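Good news for anyone who's been washing up in the dark at the Zomley hall - the kitchen is reopening on 21st March, and I for one can't wait to get the kettle on in there again!

It's been shut since September, when the ceiling came down over the sink (I'd left ten minutes before, lucky me). The repair bill came to 800 pounds, and we raised 480 of that through the cake sales and the sponsored walk to Mukus and back. The rest came out of the hall fund, which is looking a bit thin now, so please do keep booking the place for birthdays and whatnot.

What do you get for the money? A new ceiling, two extra sockets by the hatch, a proper light over the cooker and a tap that turns off when you ask it to. The old green cupboards have stayed put. I know opinions are divided on those, but they shut properly and I'm fond of them.

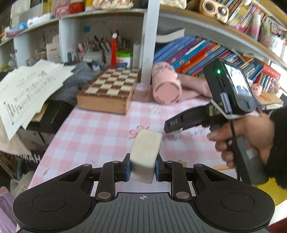
Krum Trajkovski would have liked the cupboards gone as well, and reckons we'll only end up paying for it later when the hinges give out. He did say the new light was a huge improvement, though, and he's put his name down for the first Thai curry night, so I think we can call him happy.

Doors open at 2 in the afternoon and we'll carry on until 6. There'll be tea, coffee and soup, plus whatever cakes turn up - if you're baking, pop a note of the ingredients on the tin, especially if there are nuts in it. Parking is a bit tight with the roadworks at Prevow, so walk if you can, or leave the car by the playing field and come through the side gate.

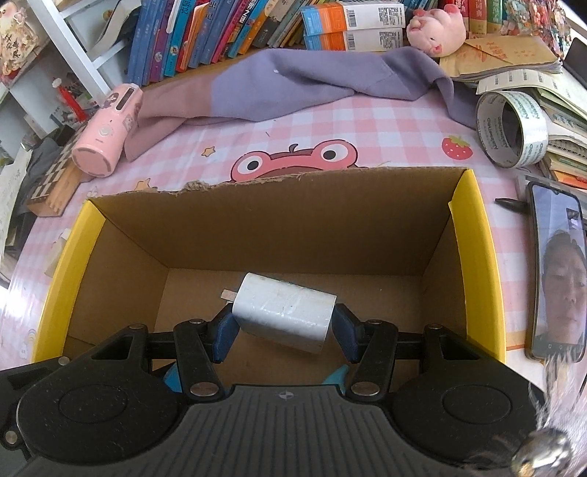

The hire charge for the kitchen stays the same as it was before, by the way, and you can book it with the main room or on its own. The keys are still at the shop. Oh, and whoever lent us the big blue teapot last summer, it's on the top shelf and we'd love to get it back to you.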